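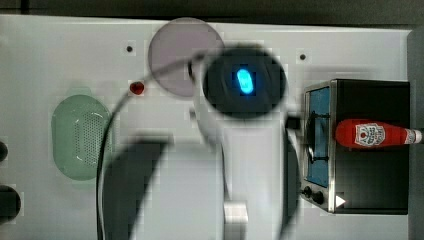 Aprender a leer el monte (y a perderse mejor)

22 de agosto de 2025

Llevo semanas queriendo escribir esto y siempre me pillaba el toro. Me he enganchado a la orientación, la de mapa y brújula de toda la vida, y como en casa ya no me dejan hablar del tema durante la cena, os toca a vosotros.

Empecé por pura cabezonería. Siempre he presumido de no perderme, y el día que me apunté a la primera carrera popular salí del triángulo convencidísima, con el mapa doblado de cualquier manera y la brújula colgando de adorno. La primera baliza estaba a 200 metros de la salida. ¡200 metros! Pasé por delante de la vaguada correcta, decidí que aquello era demasiado pequeño para salir en un mapa y seguí hasta una pista forestal que me hizo muchísima ilusión encontrar, y que resultó estar en la otra punta. Cuando volví, un niño que llevaba la camiseta por las rodillas ya iba por la mitad del recorrido. Me saludó y todo.

Y aun así salí encantada. No sé explicarlo bien. Hay un momento, cuando por fin encajas lo que tienes delante con lo que pone el papel, en que el bosque entero se coloca. Esa curva marrón que parecía un garabato es el morrete donde estás de pie. La rayita negra es la pared de piedra que acabas de saltar. De golpe sabes dónde está el norte, dónde está el arroyo y por qué llevas diez minutos haciendo el ridículo. Me pasó en la cuarta baliza y me entró la risa sola, allí en medio de las jaras.

Lo primero que me enseñaron después de aquel desastre fue a llevar el mapa orientado. Siempre. Si giras tú, el mapa gira al revés, de manera que el norte del papel siga mirando al norte de verdad. Dicho así parece una tontería, pero yo venía de leer los mapas como se lee un libro, con las letras derechas, y cada vez que iba hacia el sur tenía que hacer un esfuerzo mental tremendo para saber si la loma me quedaba a la derecha o a la izquierda. Ahora lo llevo doblado en un cuadradito, con el pulgar puesto donde creo que estoy, y el pulgar va avanzando conmigo. El dedo es el mejor invento de este deporte. Cuando paro a beber y lo levanto del mapa, me cuesta un buen rato volver a situarme.

Lo segundo, los pasos. Se cuentan dobles, cada vez que apoyas el mismo pie, y hay que saber cuántos haces en 100 metros andando, trotando, cuesta arriba y entre matorral. Me fui una tarde al camino del depósito con una cinta métrica prestada y lo recorrí de ida y de vuelta hasta que una señora me preguntó si se me había caído algo. Apunté los resultados en la tapa del cuaderno y luego los he ido corrigiendo, porque en llano voy alegre y en subida doy unos pasitos de geisha que no sirven para comparar nada.

Lo de las curvas de nivel merece párrafo propio. Juntas, mucha pendiente; separadas, poca. Hasta ahí llegaba yo del instituto. Lo que no sabía es que con ellas se puede ver el terreno en tres dimensiones si las miras con paciencia, y que la diferencia entre un entrante y un espolón, que en el papel son la misma forma, depende de hacia dónde cae la cuesta. Mi truco: busco primero el agua. Un arroyo, una fuente, lo que sea azul. El agua va por lo bajo, y a partir de ahí todo lo demás se lee solo. Durante el invierno, en diciembre, con la lluvia que cayó, me dediqué a hacer relieves con plastilina encima de fotocopias y fue de las cosas que más me ayudaron. Os lo recomiendo mucho, con niños o sin ellos.

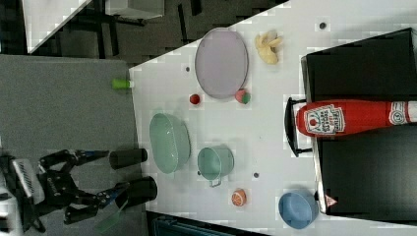
Cosmin Dinu me escribió después de la entrada anterior: yo dejaría la brújula en el bolsillo las primeras salidas, porque la gente la mira tanto que se olvida de mirar el monte, y luego no sabe volver si se le cae.

Le he dado muchas vueltas al comentario y creo que tiene bastante razón, al menos para empezar en sitios fáciles. Hice la prueba el domingo en el pinar de Stosley, con recorrido corto y la brújula en la riñonera (con cremallera, para no caer en la tentación). Me fui apoyando en lo que llaman pasamanos: un camino, una valla, la linde entre el bosque y el prado, cualquier cosa larga que puedas seguir sin pensar. Fui mucho más tranquila de lo que esperaba. Me fijé en que las rocas de ese pinar tienen todas el musgo en la misma cara, y en que hay una fuentecita que no había visto nunca a pesar de haber pasado por allí un montón de veces mirando la aguja.

Donde no estoy tan de acuerdo es en los tramos sin nada. Una ladera ancha, pinos todos iguales, suelo liso... ahí quiero mi rumbo y lo quiero ya. Sin brújula me voy yendo hacia abajo sin darme cuenta, que por lo visto es lo más normal del mundo, las piernas eligen lo cómodo. En una de esas laderas acabé a 240 metros del punto. Lo medí luego en casa con la regla, muerta de vergüenza y al mismo tiempo fascinada, porque al dibujar mi trazado salía una curva preciosa, suave, perfectamente constante. ¡Si llego a querer hacerla no me sale!

Desde entonces uso el error a mi favor. Si la baliza está junto a un camino, no apunto a la baliza, apunto un poco a la izquierda a propósito. Cuando llego al camino sé seguro que tengo que girar a la derecha. Me lo explicaron con dos palitos en el suelo y me pareció magia. Me lo sigue pareciendo.

Otra cosa que me tiene loca son los mapas viejos. En el local hay un cajón entero y me dejaron llevarme a casa el de Enache, del año 2000, dibujado antes de que abrieran la pista nueva. Lo puse al lado del actual y estuve una tarde entera jugando a las diferencias. Lo que era zona blanca, bosque limpio por el que se corre de maravilla, ahora es verde oscuro, o sea, zarza. Han desaparecido dos sendas. El cortafuegos se ha movido, o lo dibujaron mal entonces, que tampoco lo descarto. Y hay una carbonera marcada con su circulito que en el mapa nuevo ya no está, pero en el monte sí, porque fui a buscarla. Está hundida y llena de hojas, y si no llevas el mapa antiguo pasas por encima creyendo que es un hoyo cualquiera. Estuve sentada en el borde comiéndome el bocadillo con una felicidad absurda.

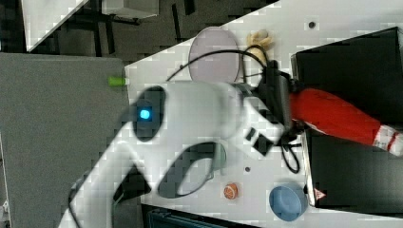

Club de Orientación Multusance - Sección de Cartografía

Ya que hablo de mapas viejos, cuento cómo vamos con la revisión de Okby, que varios me habéis preguntado. La parte norte está recorrida y casi pasada a limpio. Falta toda la zona de los canchales, que es lenta, porque hay que decidir qué piedra es lo bastante grande para merecer un punto negro y cuál no, y sobre eso cada uno tiene su religión. Yo dibujaría todas. Me han dicho con mucho cariño que entonces el mapa sería una mancha.

Salir a cartografiar es otro mundo. Vas despacísimo, con el tablero y el lápiz, y te obliga a mirar de una forma que corriendo no tienes. Mi primera parcela la entregué con los árboles aislados perfectos y un collado entero sin dibujar - me lo había tragado porque estaba justo debajo de mis pies. Me la devolvieron con una interrogación enorme en rojo y volví otra mañana a arreglarla, con niebla, y tuve que esperar sentada en una piedra a que levantara. No me importó nada.

Si alguien quiere probar, que venga con pantalón largo. Lo digo en serio, las aulagas de Okby no perdonan, y yo tengo las espinillas que parecen un mapa con muchas curvas de nivel. Zapatilla con taco, agua y un silbato. El mapa os lo damos allí y la brújula también, hay de sobra en la caja azul. Podéis ir en pareja el primer día, que se discute más pero se aprende mucho escuchando al otro defender que esa vaguada es la vaguada buena.

Yo la semana que viene vuelvo al pinar a probar lo de contar pasos de noche, con frontal. Me han avisado de que a oscuras se dan más cortos y de que todas las cuentas de mi cuaderno no me van a servir. Tengo ya una página en blanco preparada para apuntar las nuevas.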